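Storing a pile of multimeters without the leads eating each other

Posted in Workshop & Garage, Konddale Community Help

I have somehow become the keeper of the multimeters for our repair evenings. I wanted one meter. Every household in Konddale then cleared out a drawer in my direction, and the leads have formed a single organism. What do people store these in? Budget is 20 dollars and whatever dignity I have left.

Rees
Buy a case.

solderandregret
A case for each one will cost more than the meters did. I looked into it for the tool library in Urnemport and went home and lay down.

Use an open plastic basket, the kind with holes in the sides. Coil each pair of leads loosely and lay the coil over its own meter, so the two travel together. Don't wrap them tight around the body, they crack near the plugs. Stand the meters upright with the screens up so you can see which is which without emptying the lot on the table. Turn the dials to OFF first. I have bought 68 nine-volt batteries learning that one.

Pull out any leads with split insulation before you put anything away. They go in the trash, and yes, even the nice red one. 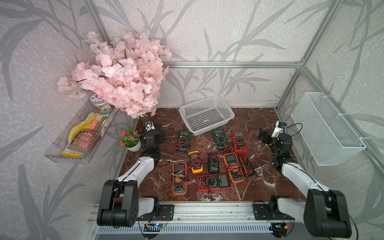
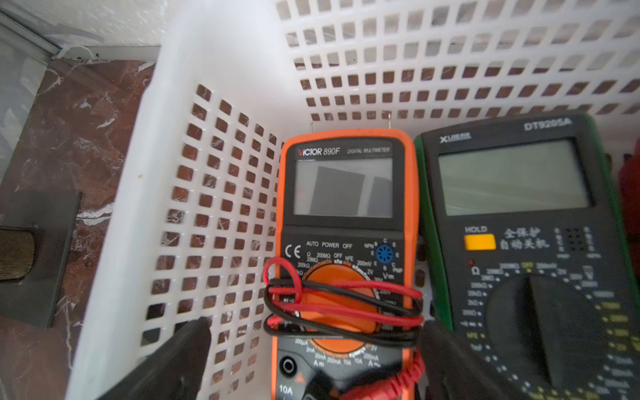

Multimeters with their leads, and the white basket

Rastema
Seconding the basket. I'd put a strip of tape on each meter and matching tape on its leads, if you care which pair belongs to which. I cared until July.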